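Getting the house ready for flood season: what to move, what to switch off, what to keep by the door

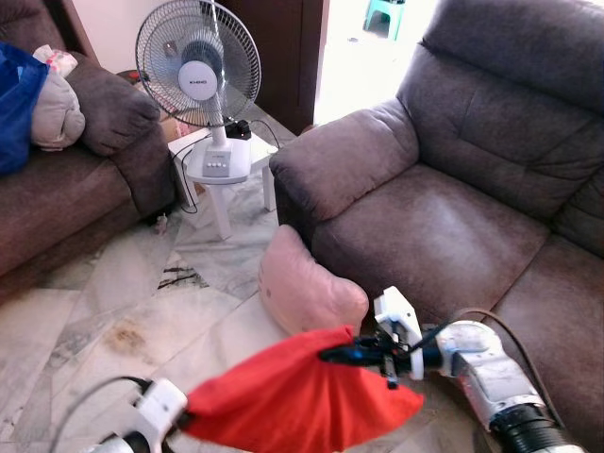 Red cloth and a pink cushion in a living room with a marble floor.

We had water in the house twice in one autumn, the second time in November, and most of what follows was learned between the two. The first time we carried things upstairs in no order at all and saved a box of old magazines while the tools sat in four inches of river. The second time we had a list. It was pinned inside the larder door and it worked well enough that I have kept it up ever since.

The list is meant for a house that gets slow water, the sort that comes up through the drains or under the door over several hours. If you live below a steep bank or near a dam, or you have been told to leave, then leave, and do none of it.

Getting the warnings

Sign up for whatever alerts your area offers, and do it in dry weather. Most services will send a text message, a phone call or both. Ask for both. Text messages arrive late when the network is busy, and a ringing phone wakes people up.

Don't depend on one source. In our lane we use the official alert, the river level page and a phone chain. The chain is only a sheet of paper with an order of names on it. Märta Berge at the top of the lane rings Njål Sjöberg, Njål rings us, and we ring the two houses past the bridge. If somebody doesn't answer you skip them and go back at the end.

Learn what the numbers on the river page mean for your own house. A gauge reading is no use until you have matched it to something you can see. I wrote down the reading when the water touched the bottom step of the footbridge, and again when it reached our gate. Now when the page shows the first figure I start on the list.

Keep a battery or wind-up radio. Power tends to go before the worst of it, and the router goes with it. A phone kept on low power mode with the screen turned down will last a day and a night if you leave the games alone. Charge the power bank on the first of every month in the wet season and put it back in the same drawer.

If you buy a water alarm, put it at the lowest point in the house, usually beside a floor drain or behind the washing machine. Ours is a small Kilik one that runs on a flat battery cell and makes a horrible noise. Test it with a wet fingertip across the two contacts. Dry it afterwards or it will go off again at night.

What to lift first

Start with things that can't be replaced, then things that are dangerous when wet, then things that are expensive. Furniture comes last, whatever it cost.

Papers go in a zip bag inside a lidded box: passports, insurance policy, deeds, medical letters, a printed list of phone numbers. Photograph the policy number as well.

Paint, white spirit, weedkiller, drain cleaner and garden feed should go up next. People forget these. They are nearly always kept on the floor of a shed or under a sink, and once they float off you have a much nastier clean-up. A high shelf in the garage is fine as long as it is fixed to the wall.

Take out the bottom drawers of chests and desks and put them on beds. A swollen drawer won't open, and what is inside will be mouldy by the time you get it out. Do the same with the bottom kitchen cupboards. Pans can stay, flour and tins should go up. Tins that have been in flood water have to be thrown away even when they look sound.

Roll rugs from the far end towards the door, tie them in two places with string and stand them in the bath if you can't get them upstairs. Curtains can be looped over the rail on a coat hanger. Put sofa cushions on the dining table.

For heavy pieces, raise what you can on bricks or blocks and slip a plastic bag over each leg. Sverre Rønning, who fits kitchens in Castholm, told us to take the plinths off the kitchen units before the water comes and stand them somewhere dry. They clip on and off in a minute. With the plinths off the water drains out again, the space underneath dries, and you don't have to break anything to clean there.

Electricity and gas

Turn off the electricity at the main switch before water reaches the sockets, and only if you can get to the switch with dry feet. Never stand in water to do it. Tie a label on the main switch now, while you are thinking of it, so that anyone in the house can find it in torchlight.

Unplug everything at floor level first. Lift extension leads off the floor. Freezers can be switched off and left shut, and a full one will hold its cold for a day or more.

Gas goes off at the meter, a quarter turn on most of them. Leave it off until a qualified person has looked at the boiler.

Doors, drains and toilets

Sandbags are heavy, they leak, and afterwards they are full of filthy water and have to be got rid of. They are still better than nothing. Lay a sheet of thick plastic up against the door first, then set the bags on its lower edge like bricks, joints staggered, each one trodden down. Fill them only half to two thirds full. A full bag won't mould to its neighbour.

If you can't get sand, use garden soil in old pillowcases or compost bags.

Door boards are much better if you can afford them. Ours came from Flokanis and slot into rails either side of the frame. The price with fitting was 767, which we split over the winter. Try them in place every autumn, as the rubber goes stiff. A little silicone grease along the seal helps, and petroleum jelly doesn't, as it rots some rubbers.

Water often comes in by the toilet before it comes in by the door. Put a plug in the sink and the bath with something heavy on top. For the downstairs toilet, a strong bag filled with sand or soil and pushed well down into the bowl will slow it. Disconnect the washing machine waste and stuff the pipe with a rag in a bag.

Air bricks can be covered with a board and tape from the outside. Take the cover off the same day the water drops. The floor needs that air, and a house with blocked air bricks will smell until spring.

The bag by the door

Ours holds a torch for each person, spare batteries, the radio, a first aid tin, 3 days of any tablets, thick rubber gloves, dry socks, a phone lead, cash in small notes, and pet food in a jar. Hang it on a hook. A bag on the floor defeats the purpose.

Fill clean bottles and the largest pans with tap water before the mains are affected. We keep 2 big containers in the upstairs bathroom and change them when the clocks change.

After the water goes

Wait until you are told it is safe. Wear gloves and boots with a proper sole. Flood water carries sewage, and there are always nails.

Take photographs before you move anything, every room, from every corner, with the water line showing on the wall. Mark the line in pencil too. Keep a cut piece of any carpet you throw out, as the insurer may want to see it.

Get the mud out while it is wet. It sets hard and then you are at it with a scraper for a week. Push it towards the door with a squeegee or the back of a wide rake, then hose down with low pressure. A pressure washer drives dirt into the plaster.

Wash hard surfaces with hot water and detergent first, then disinfect. Disinfectant on top of mud does very little. Never mix bleach with any other cleaner, and keep windows open while you use it.

Stone floors need a gentle hand. Use plain water and a mild, neutral soap on marble, and keep vinegar and lemon well away from it. Grit scratches a polished floor, so rinse it all off before anybody starts mopping.

Fabrics that can be washed should be done on the hottest wash they will stand, and kept separate by colour. Damp reds and dark blues left in a heap together will spoil everything under them. Anything stuffed that has soaked up flood water, such as pillows and mattresses, is best thrown out.

Drying takes longer than you think. With windows open on a dry day and a dehumidifier running with them shut at night, our brick walls took about 300 hours of machine time before the meter read normal. Hire from a local shop if you can. We used Skjelbred and they let us swap a noisy one. Don't repaint or put skirting back until the wall is dry right through.

Leave drawers and cupboard doors open for weeks. Turn doors upside down in their frames if they have swollen at the bottom? People do suggest it. I'd take them off, lay them flat on battens in the shed and be patient.

Comments

Solveig Fjeld
The tip about plinths is a good one. Ours were nailed on by the previous owner and we ended up sawing them off in wellies. Clips now.

Åsmund Nyberg
I'd add the car. Move it uphill early, before the phone chain gets going, because by then our top road is full. And leave the house keys somewhere you'll find them in the dark.

Njål Sjöberg
Could you put up the phone chain sheet so others can copy it? Also Märta has a new number.

M. B.
Does the half-filled sandbag rule hold for the long thin ones as well? Mine slide about whatever I do.

Åsmund Nyberg
Mine slide too unless there's plastic underneath and the bottom row is laid end on to the door.

Get our household tips by email once a month. You can unsubscribe at any time.

This site uses cookies to remember your settings and count visits. By carrying on you agree to their use. Accept / Change settings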